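In Praise of the Smaller House
By Divina Manalo

My husband and I spent most of September looking at houses in Simville, and I came home from nearly every showing feeling a bit tired and a bit cross. The listings all wanted to tell me about square feet. I wanted to know where the sun came in at breakfast, and whether you could hear the neighbor's television through the bedroom wall, and there was never a line for that on the sheet.

Now, I have nothing against a big house. I grew up in one, with cousins on every landing, and I loved it dearly. But there were nine of us living there, and we used every corner (including the closet under the stairs, which was my office until I turned twelve). What troubles me is the big house sold to a couple like us, with a second living room that will hold a treadmill and some boxes, and a heating bill to match.
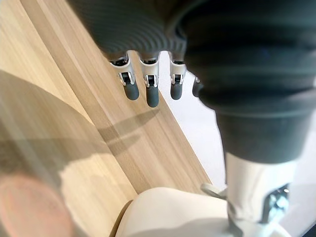
A robotic hand with its fingers pointing down.

The place we finally bought, over on Xaba Street, has 2 bedrooms and a kitchen you can cross in four steps. Our agent, Tahira Gondal, was very patient with us, though I think she was puzzled when we passed up the newer homes at Jomamine, where the one we toured had 129 square feet given over to the front hall. A hall! I could put my whole sewing room in there and still have space for the dog.

I do wish builders would give people more of a choice. Along our end of town the old cottages sell within days, and yet what goes up on the empty lots is always the same wide house with the same wide garage. Surely somebody could build a snug one with good windows and a porch deep enough for a real chair. Young families would want it, and so would plenty of people my age who are done with vacuuming rooms they never sit in.

We've been in since the fall and I'm writing this at the kitchen table, with the soup on the stove behind me and the dog asleep across both my feet.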